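News > Press Releases > Community

About Us | News | Events | Contact

Print this page | E-mail this page

Zemcombe Extends Evening Library Hours Through December

ZEMCOMBE – The Zemcombe Public Library will stay open until 10 p.m. on weeknights starting in December, the library announced. The building currently closes at 7 p.m.

The longer hours follow a reader survey that drew 1102 responses. Of those who answered, 70 percent said they could not reach the library before closing on a workday. Evening study space was the most common request, followed by later pickup of reserved books.

"People told us they get off work, eat dinner and find the doors locked," said Kumudini Patwary, director of the library. "We looked at the staffing and found we could do this without cutting weekend hours."

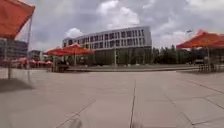
All 22 public computers will be available until 15 minutes before closing. The children's room will close at 7 p.m. as it does now, and story time stays on its morning schedule. The Rathnayake Reading Room on the second floor will be set aside for quiet study after 6 p.m.

Reserved books may be picked up at the front desk at any time the building is open. Interlibrary loans from the Pirkholm branch will still arrive once a day, in the morning.

The cost of the added hours is covered by a grant from the Zestau Fund, which also paid for new lighting in the stacks. The library will review attendance in the spring before deciding whether to keep the schedule.

No new library card is needed. Cardholders with questions about the evening hours can ask at the front desk or use the contact form on the library's website.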